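Guides > Cataloguing > Hand-press books

4. Recording cancels and variant settings

This section covers the entry of cancelled leaves, replacement leaves and variant settings of type in Remum. It assumes that a copy record has already been created (section 2) and that the collation formula has been entered and checked (section 3).

Terms used here

Cancelland: the original leaf, meant to be removed.
Cancellans: the leaf printed to replace it.
Stub: the strip left at the inner margin after a leaf has been cut out.

Remum stores the cancelland and cancellans as separate leaf entries joined by a link. Do not put both in one entry, even where the wording is identical.

4.1 Before you start

Support the book at an opening the binding will accept without force. Tight bindings often will not open past 45 degrees, and the stub may then have to be found by touch or with a thin card strip.

CAUTION: Never lift a pasted leaf to see what lies under it. If the joint is already loose, record it as loose and leave it.

4.2 Entering a cancel

1. Open the copy record and select Leaves.
2. Find the leaf by signature, not by page number. Page numbers in cancelled gatherings are often wrong or repeated.
3. Select Add state. A second line opens under the leaf.
4. Mark the first line Cancelland and the second Cancellans. If only one is present in your copy, mark the other Not seen.
5. In the Evidence field, choose one or more of: stub visible, chain lines do not match, watermark does not match, slit leaf, leaf signed with an asterisk, offset from another leaf.
6. Enter the position of the stub as before or after the leaf.
7. Select Link states, then Save.

Note: A leaf slit upwards from the foot was marked for removal and missed by the binder. Enter it as Cancelland, present, slit. It does not need a Cancellans line unless the replacement is bound elsewhere in the volume, often at the end or among the preliminaries.

Note: Conjugate replacements (two leaves printed together as a fold) are entered as a pair. Hold both leaf lines selected before choosing Add state.

4.3 Comparing two settings

Where two copies carry the same words, a transcription alone will not separate them. Use the Compare panel.

1. Load an image of each leaf. Images should be 600 dpi and include a scale.
2. Set the overlay anchor on a fixed point, such as the first letter of the imprint.
3. Move the slider to 50 per cent and look for drift along each line.
4. Record at least four points of difference. Useful points are the spacing of the imprint, damaged capitals, the length and position of rules, and swash letters.
5. Measure the type page in millimetres and enter height by width. Do not use the measurement given by the overlay tool, which takes no account of paper shrinkage.
6. Set Relation to Same setting, Partly reset or Reset throughout.

CAUTION: A difference in one line does not show that the page was reset. Loose type could be pulled out by the ink balls and put back by the pressman. Use Partly reset only when two or more separate lines differ.

4.4 Imprints with more than one bookseller

Transcribe the imprint in full in the Title field. In the Trade field, enter each name on its own line, in printed order. The field holds 200 characters a line and cuts off anything longer without warning. Variant imprints made by stop-press change are entered as states of one leaf and are not cancels.

4.5 Messages

Message 54, "Leaf count does not match formula": a Cancelland marked Present has been counted as an extra leaf. Open section 3 of the record and add the cancel to the formula with the plus-or-minus sign.

"Link broken": one of the two leaf lines has been deleted. Restore it from History before adding a new one, or the Evidence field will be lost.

Records shared through the Bravside union file are updated overnight. Records sent to Stiso must be exported by hand, and linked states arrive there as plain notes.

Next section: 5. Plates, maps and folding tables

Shares: 6 | Comments: 1

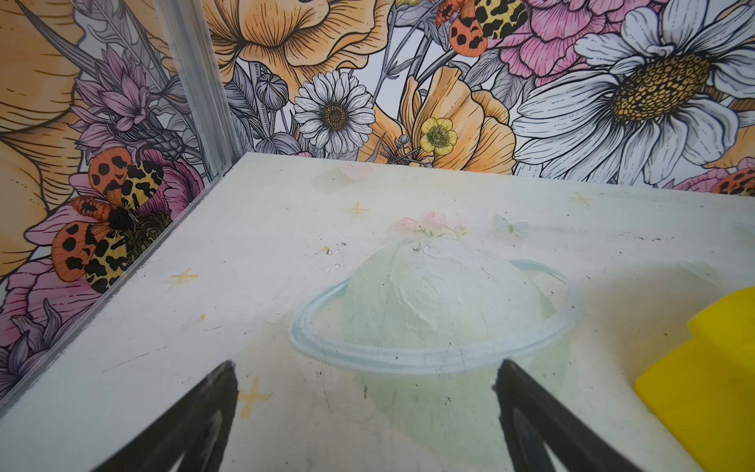

Hung: In 4.2, step 6, what should be entered when the cancellans is pasted straight on to the stub? Before and after both look wrong to me. I have been leaving the position blank and putting "on stub" in the notes, but then the record won't come up in a search for stubs.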